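Kedport releases Trisley 2, a planning tool for robot arms on cluttered tabletops

OLITZ, February — Kedport has released the second version of Trisley, its motion planning software for single-arm robots that work over a table. The update is open to existing customers now and to new customers from next month.

Trisley takes in a model of the arm, the table and whatever is lying on it, and works out a path for the gripper to reach a chosen item without touching the others. The first version treated every item as a plain box. Version 2 uses the item's real outline, so that long thin things and things with legs or tails no longer block more of the table than they cover.

The release has 40 new test layouts, which users can load into a simulator before they run anything on hardware. Each layout comes with its own room, furniture and lighting, and any of these can be swapped out. Users can also add their own items from standard mesh files.

Two planning modes are included. The first looks for the shortest path and suits open tables. The second keeps a set clearance from every item and is slower — Kedport advises it for fragile goods and for any first run on a new layout. Both modes write a log of rejected paths, with the reason for each rejection, which was the most common request from users of the first version.

Trisley also has a new link to Chowdary, Kedport's perception package. When the two are used together, Chowdary passes item positions and outlines straight to the planner and flags any item it cannot place with confidence. The planner then leaves a wider margin there or stops and asks for a new view, depending on the user's settings.
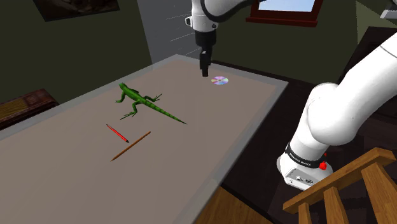 Does a plan made in the simulator run unchanged on a real arm?

The path itself carries over, but joint speed limits, the position of the base and the height of the table must be checked against the real cell first. Trisley 2 has a set-up page for this and will not export a plan until the page has been filled in.

Customers on version 1 can move their projects across with the import tool. Saved layouts open as before, with box outlines kept until the user replaces them. Version 1 will receive fixes for a further 9 months.

Kedport writes control and planning software for robot arms and is based in Olitz. Trial licences and release notes are available from the company's sales desk.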